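洗碗间的自动化记录

2019年5月15日

Valmont店的后厨二月装了一台Bameo隧道式洗碗机。我负责排班和设备台账,下面把三个月来的变化整理一下,主要写人的部分。

先说机器管什么。盘、碗、杯、托盘走传送带,预冲、主洗、漂洗、烘干四段,洗涤剂由Doladis的计量泵按电导率自动投加。原来早晚两班各要3个人,现在各2个人。没有裁员,调出来的工时转给了备餐。

不进机器的是另一类:不粘锅、木柄工具、长柄小奶锅。不粘涂层在碱性洗涤剂里寿命下降明显,木柄吸水后会开裂,长柄器具在传送带上容易卡住挡帘。这些仍在试菜间的双槽水池手洗。 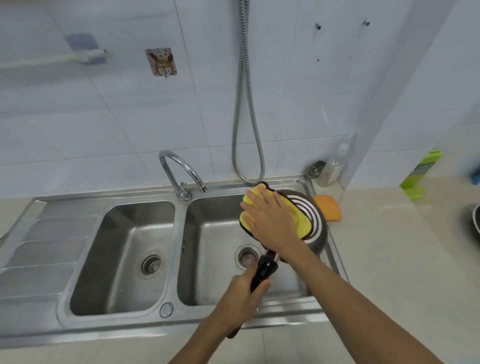
手洗工位,右槽。不粘煎锅的锅底用黄色超细纤维布擦。

调整之前,手洗夹在大批碗碟中间做,没有单独的工时,也没有人统计。上机器之后它成了一个独立工序,晚班平均每班33件。这个数以前算不出来。

Ashwin Kotian在洗碗间做得最久。他的意见是机器那边活轻了,但节奏由传送带决定,装筐慢了后段就空转,控制屏会把空转时间记下来。手洗这边节奏归自己,所以大家愿意轮到水池。我们后来把轮换改成每2小时一次,两个岗位对调,写进了班表。

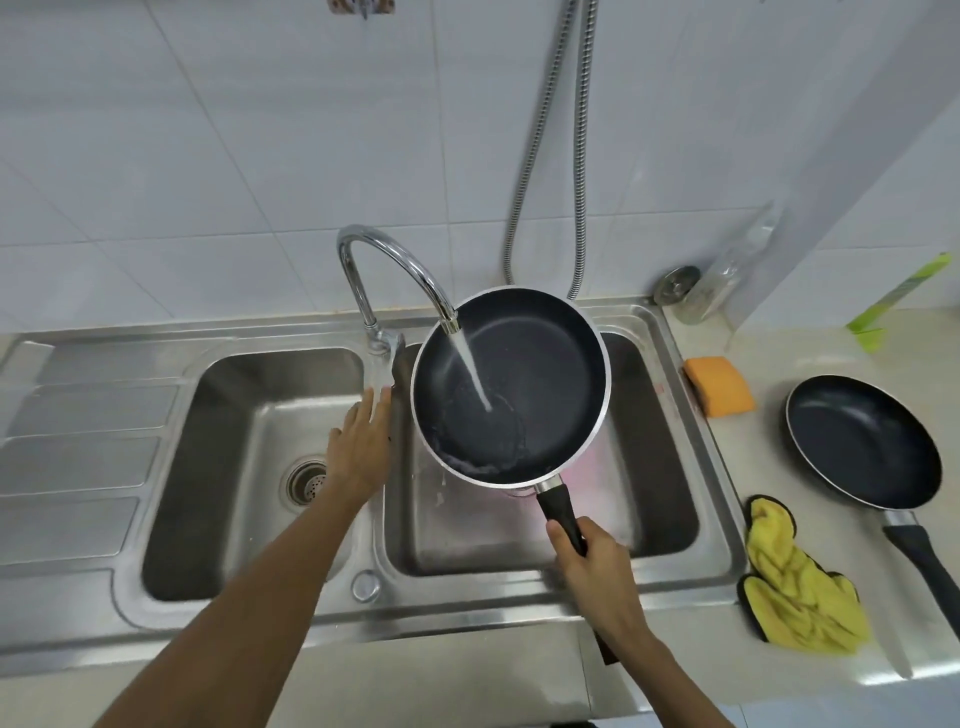

小奶锅在鹅颈龙头下冲洗,锅内还有少量残渣。

用水方面,机器有流量计,水池没有。供应商Donnelly给的节水报告只算了机器一侧,我没有采用。要得到全口径数据,得在水池支管上加一块表,已经报了,还没批。

另一个变化是技能。早晚班现在都要会看报警代码、清滤网、换计量泵的软管。Aishwarya Thomas把操作卡重写了一遍,原厂那份按模块编排,她改成按班次时间编排,开班、班中、收班各一页。新人照着做,第一周基本不用打电话找人。手洗部分她也补了一页:先冲残渣,再用海绵,不粘面禁用钢丝球。

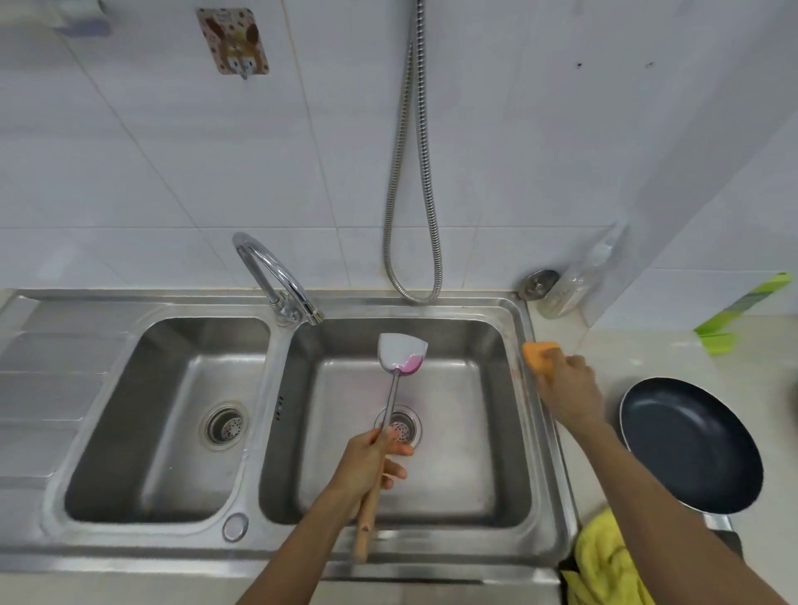
木柄铲单独手洗,铲头上的粉红色残留还没去掉。

带色素的酱料是目前返工最多的一类。白色铲头容易染色,单靠海绵擦效果不稳定。试过延长浸泡,木柄受不了,只能把铲头浸下去,柄留在外面,这样又占一个槽。下一步考虑换成一体硅胶铲,能进机器,手洗件数也会降。厨师那边对手感有意见,样品还在试。

班表里还有一个问题没解决:机器收班自清洗的那段时间算谁的工时,现在暂时记在晚班装筐岗。等支管水表装好,连同水量数据一起更新。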